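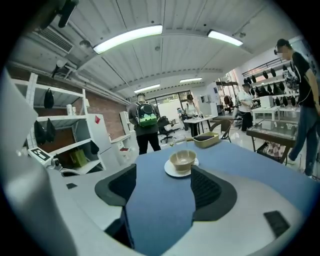 Doing your college application at the kitchen table - a few tips

Clear the table first. Properly. Wipe it, let it dry, then get the papers out. Tea rings on a certificate copy and you're back at the copy shop.

One folder per college. Card ones will do. Write the name on the spine and the front, mine say Cumby and Fundwood in fat marker. Closing date goes on the front as well, big.

Photocopies: do the lot in one trip. Two of each certificate, three of your ID. Originals go straight back in the drawer, dont leave them in the pile.

Passport photos. Name on the back in pencil, lightly. Biro comes through on the shiny paper. Keep spares in an old envelope, taped inside the folder.

Personal statement - draft it on scrap. Stick the draft on the fridge for a couple of days and read it whenever you go for milk. You'll spot the daft bits. Cho College wanted theirs handwritten so practise on lined paper under the sheet, held with two clothes pegs.

Online forms. Most of them log you out if you wander off to stir something. Type the long answers in a plain document first, then paste. Print the last page or at least write down the reference number. Mine ended in 122 and I had it on the back of a gas bill, not clever.

Fees: keep the receipt. Staple, no paper clips, clips fall off in the bag.

Posting. Stiff envelope, or cut up a cereal box and slide a piece in behind the papers. Weigh it on the kitchen scales before you queue. Pack for Cludivar came to 66 grams without the card, 17 more with it.

Creased form? Flat under a chopping board overnight with a couple of tins on top. Don't iron it, the print can lift of onto the iron.

Start in October if you can. Two evenings for the forms, one for the chasing up. References always take the longest, so ask for those before you do anything else.

Filed under: Home Tips > Paperwork & Study

© May 2018 | Contact us | Back to top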